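Home Files Wiki Issues Releases

# parnholm-soft-goods

Notes for the soft goods handling set, Parnholm shed. Maintained by Harkach.

## Whats in it

- 350 clips
- 103 labelled so far, rest to come
- labels: held / let go / unsure

## Layout

clips/ and labels.csv. 

## Known problems

- Mogensen split has 4 duplicate rows, fix pending
- June batch uses the old naming, dont mix
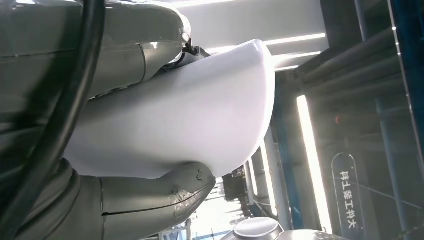
Run the Jetano script before you merge anything, otherwise the labels wont line up with teh clips. Updated 12th November.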